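I got to Borkdale in August with a head cold and a bag of my own washing, which Karine Tremblay had asked me to bring. "Anything you'd hate to fold," she'd said on the phone. I brought two fitted sheets, a hoodie with one arm permanently inside out and some tea towels, and she looked through the lot at the door like a customs officer and kept everything except the tea towels. They've got plenty of tea towels.

Karine runs the home recordings for Nutolside, a small outfit trying to teach a machine to handle cloth. I'd been emailing her for months, mostly pestering, and she finally gave in on the condition that I also talk to Mervin Friesen, who does a lot of the actual picking up. So it was the three of us at a kitchen table with a pot of tea and a plate of those jam biscuits that glue your teeth together.

I asked the obvious one first. Why cloth? Why not cups, or blocks, or something that stays put?

"We did cups," said Karine. "Everyone did cups. A cup has a handle and it's the same cup when you put it down. You pick up a shirt and it's a different shape before it's even left the bed. I like that. Mervin doesn't like that."

"I like it fine," said Mervin. "I just liked cups more. You could have a chat while you did cups."

The way they work is that a person does the job by hand, holding a gripper with a camera on it, and the recording of what the gripper saw and how it moved becomes an example for the system to learn from. They call each one a take. A take might be picking something off a bed, or pulling one thing out from under another, or turning a sleeve the right way round (Mervin made a noise at that last one). It's all done in people's homes, with whatever the people happen to own, and the project has its own name, Mimska, which Karine says came from a naming session that went on far too long and that she'd rather not discuss.

When I visited they had 1,861 takes they were happy to keep. The plan is 3,000. I asked whether that was a lot and got two answers at the same time, "no" from Karine and "yes" from Mervin.

"It's small," Karine said. "For what we want it to do, it's really small. But they're good ones. I've watched every single one of them, and I'd sooner have these than a huge pile where half of them are somebody waving at a sock."

"It's a lot when it's your wrist," said Mervin.
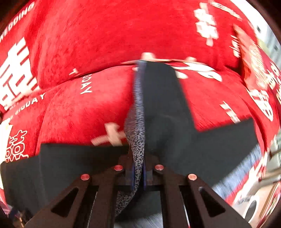 Words from a kitchen table in Borkdale
Filed in August

The red blanket with WEDDING and BIG DAY printed on it came up more than once that afternoon. Karine is very fond of it. Red plush is deep and soft and it bunches up in big hills, so a black piece of clothing or cloth on top of it never lies flat, and then there's all that white lettering and the double-happiness characters going every which way over the folds.

"It's a terrific background," she said. "The writing bends where the blanket bends. And you've got this dark, floppy thing on top with hardly any detail in it, so the system has to work out where the edge is. People do that without thinking. You or I would just grab it."

I said I'd noticed that the cloth and the print both went smeary in places, and wondered if that counted against it.

"No, no, leave that in!" she said. "It's moving. Things smear when you move them. If I threw out every take with blur in it I'd be left with a lot of lovely pictures of nothing happening."

Mervin got up at this point and fetched a gripper so I could have a go. I'd pictured something a bit grander. It's a black frame with long triangular holes in the arms and copper-coloured rivets across it, and a finger with a speckled pad that does the pinching. You hold it, you squeeze, it closes. I've had barbecue tongs that felt more complicated. Then I tried to lift my own hoodie off the back of a chair and missed it completely, twice, and on the third go I got the hoodie and the cushion.

"That's everyone," said Mervin kindly. "You're going at it with your whole arm. Come in low and let the finger find the fold, then shut it, and wait a tick before you lift."

The waiting turns out to be a sore point between them. Mervin used to lift straight away, the way you would at home, and Karine asked him to hold on for a moment so that the grip and the lift could be told apart when she cut the takes up afterwards. He thinks it makes the whole thing look like he's thinking about it.

"Well, I'm not thinking about it," he said. "I'm picking up a shirt. If the robot learns from me it's going to stand there in someone's bedroom having a little pause before every shirt."

"He has a point," Karine said. "I've told him he has a point. We trimmed the pauses down. He still brings it up."

I asked what gets a take thrown out. Fumbles, I assumed. But fumbles often stay in, as long as the person recovers, and Karine was quite firm about it. If you pinch the blanket along with the cloth and have to let go and try again, she wants that. What she doesn't want is the free hand sneaking in to help.

"You'd be amazed how strong the urge is," she said. "The corner slips and the other hand just goes. Mine does it. I sat down to review 7 of my own takes and I was in 3 of them with my left hand, like a shoplifter."

Mervin keeps his left hand in his pocket. He showed me the pocket.

There was an earlier round, before my time pestering them, done in a rented unit on Espinoza Street with one bed, one sheet and a set of plain coloured squares of cotton. Those takes were tidy and easy to label and the system learned them nicely. Then they tried it on a bed in a real house and it went for the pattern on the doona cover, over and over, trying to pick up a printed leaf.

"I laughed for a while," said Karine. "Then I went home and had a bit of a lie down."

"On the doona," said Mervin.

So they gave up the unit and went round to people's houses, and they stopped ironing things, and they stopped clearing up first. Karine now asks households not to tidy, which she says is the hardest instruction anyone has ever been given. People hide the good blankets. People hide the bad blankets. One family had folded everything in the laundry before she got there and was so proud that she didn't have the heart, and spent the first part of the session quietly unfolding it.

I wanted to know how far off it all is, the machine that does the washing, and I'll admit I wanted a date. I have a chair at home that hasn't been visible in a long time. Karine wouldn't give me one. She said it can lift one item off a heap fairly well if the item is a different colour from the heap, and badly if it isn't, and that black on black is "a disaster, just a lovely big disaster". Folding is further away again. Fitted sheets she would not talk about at all, although she'd kept mine.

Mervin was more cheerful. He reckons it'll be sorting before it's folding, and that sorting would be plenty for most people. "If it put the darks in one spot and the towels in another, I'd be happy with that. I'd fold. I don't mind a fold."

"You've never folded anything in your life," said Karine.

"I've picked up a great deal, though," he said, and had the last biscuit.

They did some more takes before I left, with my hoodie this time, and I was told to sit still and keep my feet in. It's quiet while they're at it. Mervin breathes through his nose and Karine watches and says "good" or "again" and that's the whole conversation. The inside-out arm took him four goes. She kept all of them, and I went home without the sheets.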